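Rhubarb takes over Wirnach for the summer as Sturus opens its kitchen doors

Wirnach, 14 June 2022

Rhubarb is getting a season of its own. Sturus, the small food and recipe publisher based in Wirnach, has launched a free collection of 200 rhubarb recipes, sent in by home cooks from Wirnach, Gilow and the villages along the Tam, and there is far more in it than crumble (although there is a great deal of crumble, and we love every spoonful).

The call for recipes went out in April, when the first forced stalks were in the shops. We hoped for a modest pile. By closing day we had 1,168 entries, some typed, many handwritten, one on the back of a seed packet, and quite a few with butter on them. Reading them has been a joy from start to finish.

What came through most strongly was how differently people treat the same plant. Cooks in Gilow like theirs sharp, and tend to roast it in thick pieces with orange peel and very little sugar. Further up the Tam it goes into a soft yeast cake with a custard layer, cut in squares and eaten cold the next morning. And we had no idea how many households keep a jar of rhubarb pickle at the back of the fridge! Try it with oily fish, or a cheese sandwich. It is very good with both.

The savoury chapter is the one we are most excited about. It holds 20 recipes, among them a lentil and rhubarb stew with plenty of cumin, pork shoulder cooked slowly over stalks and onions until it all collapses into the sauce, and a raw salad of paper-thin rhubarb, cucumber and mint that wants a good pinch of salt and ten minutes' rest. If you have only ever met rhubarb under a layer of custard, start with the stew.

Drinks get their own pages too. There is a pink cordial that keeps nicely in the fridge, a rhubarb and ginger shrub made with cider vinegar, and a fizzy one that we tested more often than was strictly needed.

All the recipes chosen for the collection were cooked in the Sturus kitchen before they went in. Where a cook had written "bake until done" or "enough sugar", we have put in times and weights, and kept the original wording beside them - those notes are often the best part of the page. Oven temperatures are given for both fan and conventional ovens. Each recipe says whether it works with late-season rhubarb, which is greener and coarser and usually needs a bit longer in the pan, and whether frozen will do. Frozen is fine for nearly all of the cakes and jams, and hopeless in the salad.

A word on the leaves, as the question came up in dozens of letters. Rhubarb leaves are poisonous and should not be eaten, by people or animals. Only the stalks are used in the collection, and the introduction has a short section on picking and trimming for anyone growing it for the first time.

The collection can be read and printed free of charge from the Sturus website, where the recipes are sorted by course and by how long they take. Libraries in Wirnach and Gilow will each hold a bound reading copy, which may be photocopied. A large-print edition can be ordered from Sturus by post.

To go with the launch, Sturus will hold 8 open cooking afternoons over the summer, shared between Wirnach and Gilow. Each one takes a single chapter and cooks a handful of dishes from it, with tasting at the end and time to swap notes. Places are free but need to be booked through the website. Children are very welcome with an adult, and the jam afternoon is particularly good for anyone who has been put off by talk of setting points and sugar thermometers. We use a cold saucer and a finger.

Did your recipe miss the closing date? Please send it anyway. We are keeping a file for a second helping next spring, and are especially short of puddings without dairy, rhubarb in curries, and anything at all that uses the really fat stalks from the end of the season.

We are also already thinking about what comes next. Gooseberries are ahead at the moment, with plums close behind, and suggestions on a postcard would make our week.

Notes for editors

Sturus publishes recipe collections and seasonal cooking guides from its kitchen in Wirnach. Three recipes from the collection (the Tam yeast cake, the lentil stew and the pink cordial) may be reprinted in full with credit to Sturus. Review copies and further recipes are available on request from the Sturus press desk. 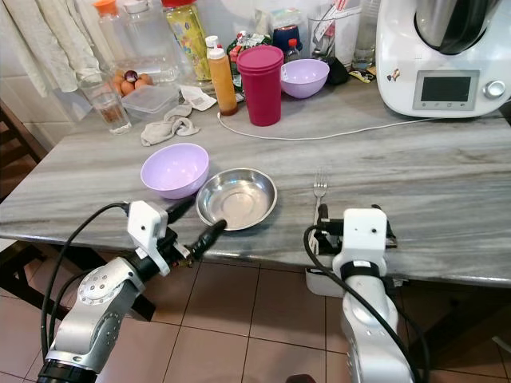 Grey marble-patterned countertop with two robotic arms.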